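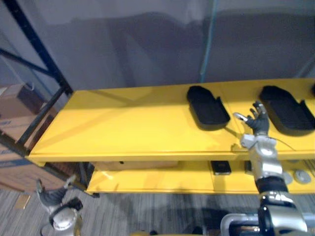 Ticket: Bin labels printing low, then skipping every other label
Opened: 5/7/25
Opened by: Lợi Phùng
Site: Đặng, parts room
Software: Pledness inventory
Printer: Firnano desktop label printer, thermal transfer, USB
Status: Closed, one follow-up open

Problem as reported

Labels printed from Pledness start in the right place and creep down the roll. After a while the barcode runs over the gap and the bottom line of text lands on the next label. Then the printer starts feeding a blank after each good one. Turning it off and on fixes it for a short time. The handheld scanner won't read anything with the barcode split across the gap, so the parts room has been typing part numbers in by hand.

Started after the last box of labels ran out and a new box was opened. Nothing else was changed that I know of. The PC did take updates overnight at some point that week, so I can't rule those out.

What I tried first

Cleaned the printhead with an alcohol wipe and let it dry. No change.

Swapped the USB cable. No change.

Printed the printer's own test page, no PC involved. The test page crept too. That should have told me to leave the driver alone, but I had already started the download, so I reinstalled it anyway. No change, and the reinstall set the darkness back to default. If your labels come out gray after a driver reinstall, check darkness before you blame the ribbon.

Ran gap calibration with the feed button. It fed four labels and stopped with the light blinking. Ran it again, same thing.

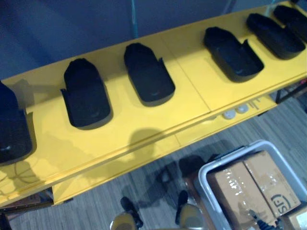
Black holders in a row on the yellow shelf.

Reply from Pledness support

They asked for the template file and a test print. Their answer, shortened: the template is set for the old label height, and the new labels are 2 mm shorter. They said to measure a label plus the gap with a ruler and not go by the box. They also asked whether the sensor was set to gap or black mark.

I measured. They were right about the height. The two boxes have the same wording on the front and the stock number differs only in the last digit.

The sensor was set to black mark. Our rolls have no black mark. I don't know how long it had been that way. My guess is it was getting by on the stored length from the old labels and only lost its place when the length changed, but I did not go back and prove that.

Steps that fixed it

1. Set the sensor to gap in the printer menu.
2. Open the cover and slide the sensor to the center of the roll. Ours was pushed all the way over to the left.
3. Close the cover and run calibration. It should feed a few labels and stop with the edge at the tear bar.
4. In Pledness, make a copy of the bin label template and change the height on the copy. Keep the old one until the old rolls are used up.
5. Save, close the program completely, open it again. The print preview kept the old height until I did this.
6. Print 17 labels in one job and check the last one against the first.

First and last matched. Scanner read all of them.

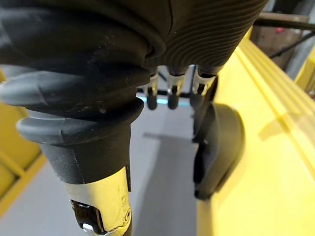 Smooth and ridged black surfaces, with the pale gray floor behind.

Still seeing after the fix

One blank label at the start of the first job of the day. Only the first job. Pledness says that is a power-up setting on the printer called feed on start. Turned it off. No blank the next morning.

Label stock

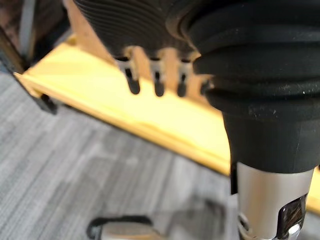

The new labels also have a weaker adhesive than the old ones. They hold on bins and flat shelf edges but the corners lift on anything curved or textured, and a lifted corner on the barcode side means no scan. Don't put them on ribbed rubber like the stacked black rings here, with dust specks along the outer edges. The smooth metal cylinder below is a better surface, as long as the label goes lengthwise so the bars don't wrap around the curve. Wipe first and let it dry.

We have nearly 2000 of the weak ones left. Plan is to use them up on bins and order the old stock number for everything else.

Follow-up

Ask purchasing to put the full stock number on the reorder sheet, last digit included. Assigned to Lợi Phùng.

Next printhead cleaning is due in January.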